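Gripper week, a thread. Two sets of fingers, one arm, and a lot of opinions from me that you did not ask for 🧵

Started back in July when Defne Polat asked me which gripper I'd put on a small arm for handling flowers, and I gave her a very confident answer that I'd like to take back now.

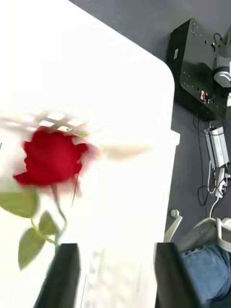
So my confident answer was "soft fingers, obviously." Stems are thin, petals bruise, go soft. I said it like I'd tested it. I had tested it on a banana.

The two contenders: the plain black fingers that came with the Rasero gripper (stiff, flat, boring) and a pair of squishy silicone ones from Heseo that cost me 80 bucks and smelled like a shower curtain for days.

Same arm, same wrist camera, same controller for both. I only swapped fingers. Ferhat Kılıçarslan made me promise that, after what he calls the spring incident, when I changed the fingers AND the firmware and then wrote a whole post about how great the fingers were. Fair!

The task is really dumb on purpose. Take a flower by the stem, lift it, move it over, let go without flinging it. I did 14 tries with each set.

Stiff fingers: 12 good ones out of 14. I was kind of shocked?? The two misses were both my fault, I had the grip height set too low and they closed on air.

Soft fingers: 9 out of 14. And the misses were so annoying, because the grab looked fine every time. Then the arm would turn and the stem would just slowly swivel, bloom heavy side down, like it was getting sleepy.

That's the thing I hadn't thought about at all. A flower is a heavy head on a skinny stick. The squeeze was never the hard part, it's the twisting. Flat stiff fingers give the stem a line to sit along and it stays put. The squishy ones wrap nicely but let it roll.

Before the silicone fans come for me: the soft ones were WAY better on the leaves. If a leaf got caught in the grip with the stiff pair it came out with a crease. With the soft pair, nothing I could see. So if you're grabbing leafy stuff, don't throw yours out.

OK, cameras, because Müzeyyen Demirtaş asked and then asked again.

I like a camera at the wrist for this. You get the fingers in view the whole time, so you can tell right away if the stem is between them or next to them. With my overhead camera I kept thinking I had it lined up and I was a finger's width off.

But wow does a white table mess with auto exposure. Mine washes out to plain white and takes all the soft shadows with it, and those shadows are what I use to judge how high I am. Locking the exposure by hand helped more than any other setting I touched.

Motion blur is the other one. Wrist camera moves, flower moves, everything goes to mush for a bit. I dropped the arm speed and shortened the shutter, and then it was too dark, so I opened the blinds. Very high-tech lab over here.

Controller notes, quick ones. I ran everything on the Trundance box. Setup took me an entire evening and the manual calls the same menu by two different names. Once it's going it's lovely, the fingers close smoothly and the force limit does what it says.

I borrowed an Aksoy controller from Aslı Erdem to compare and I'm not going to give numbers for it, I didn't have it long enough. First impression: easier menus, jerkier close. On a stem you notice the jerk, the whole bloom bobs.

Someone asked about force settings. I started way too gentle! I was so scared of crushing the stem that I kept dropping it. Turned it up a notch at a time on a flower I didn't care about until it stopped sliding, then left it there.

Bohumila Pešek's suggestion, which I'm trying next: stiff fingers with a thin strip of rubber on the inside and a shallow groove cut down the middle for the stem. She does this for pens and swears by it. I have the rubber. I do not have the patience for the groove, so that may take a while.

Also gonna try thicker stems. Everything I said up there is for skinny ones, so please don't go buy stuff based on my thread and then yell at me about sunflowers.

Defne, if you're reading this: stiff fingers, lock your exposure, slow down on the turn. I take back the banana.

If you've got a finger shape that handles stems without the sleepy swivel, send me pics or a print file. I'll run it through the same 14 tries and post how it does.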